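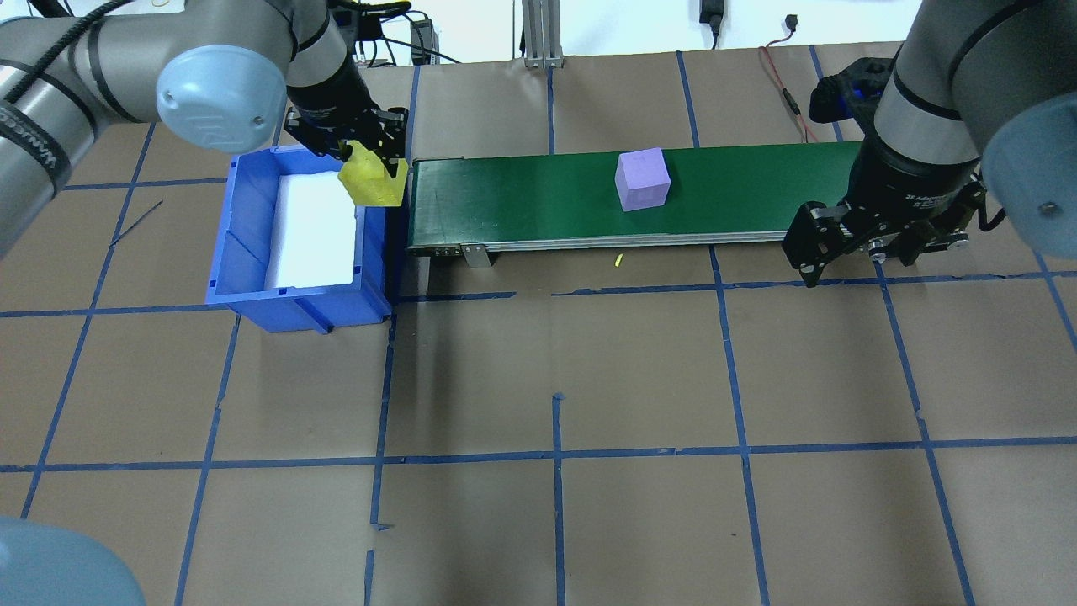 # How to write and send a family year letter

These notes cover the printed letter that goes in with the cards. It takes me two evenings to write and one more to fold, stamp and seal. If you only send email you can skip the parts on paper and labels.

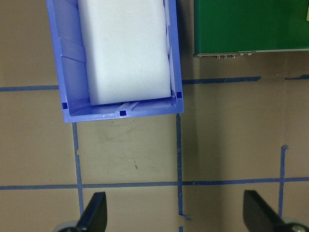

**Enomton, Wednesday, October 26, 2022**

I have brought the notes up to date with the label settings I use now. The writing steps are the same as before.

## 1. Collect the material

Go through the kitchen calendar month by month and write down anything that took up a day or more: a move, a new school, an operation, a visit, a wedding. Then do the same with the photos on your phone. Ask everyone in the house for one thing they would like mentioned and one thing they would like left out. Do the asking early. My son once objected to a paragraph after the letters were in the post, and he was right to.

Don't try to write yet. A page of rough notes in pencil will do.

## 2. Choose an order

There are two that work for most families.

**By month.** Start in January and go forward. It is easy to write but tends to run long, and the summer takes over.

**By person.** Give each member of the family a paragraph, youngest first or oldest first. Keep the paragraphs close to the same length, as teenagers do compare them. Put shared news, such as a house move, in a short paragraph at the top.

I use the second. My cousin Saron Kassa uses the first and puts the month names in bold, and hers is easier to find your way around.

## 3. Write the first draft

Open with the greeting and go straight into the biggest piece of news. Readers who know you will want that first.

- Say who people are. An old neighbour may not know that Daniel is the new son-in-law.
- Give ages or school years for the children.
- Use "we" for the household and names for everyone else.
- Leave out exam marks and salaries.

My first draft last year was 3,065 words. The finished letter has to fit on both sides of one sheet, so most of that went. 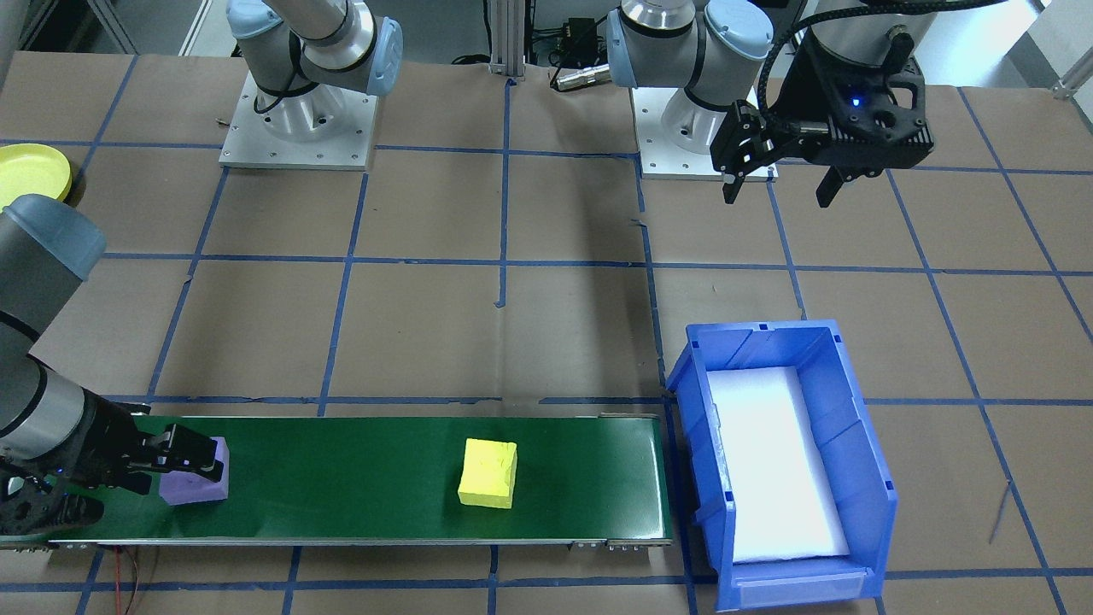
Cut whole items before you start trimming sentences. The boiler, the car and any holiday that went as planned can usually go. If a trip does stay in, pick one afternoon from it. We spent a week in Urkov in the spring, and all that reached the letter was the ferry being late and my mother making friends with the ticket clerk.

## 4. Handle sad news

If someone has died, or a marriage has ended, tell the people closest to you by phone or in a separate note first. In the letter, give it two or three plain sentences in a paragraph of its own. Don't put it directly after a joke. Leave a line of space before going back to the other news.

Check with whoever is most affected that they are happy with the wording.

## 5. Lay out and print

Use A4, 11 point type and margins of 2 cm. Patterned Christmas paper makes small type hard to read, so I print on plain cream and put a sticker on the envelope.

Print one copy and read it out loud. Then have someone else read it for names and dates. When it is right, print the full run. We do 100, which covers the list with a few over for people we have forgotten.

## 6. Labels

I keep the addresses in Plisteo.

1. Open the address list and delete or correct anything that came back last year.
2. Sort by surname. Check that double entries have been merged. We had Tesfamariam in twice, under both spellings.
3. Choose **Labels**, then the sheet size printed on the packet.
4. Print page one on ordinary paper and hold it against a label sheet up to the window. 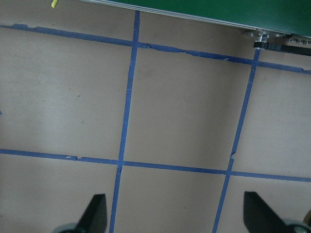

If the text sits too low, reduce the top margin by 5 mm and try again on ordinary paper. Feed the label sheets one at a time.

## 7. Post

Overseas letters go first, in the last week of November. The rest go in the first week of December. Add a line by hand at the bottom of each one, even if it is only "hope the knee is better". Keep one copy of the letter in a folder with the year written on the front.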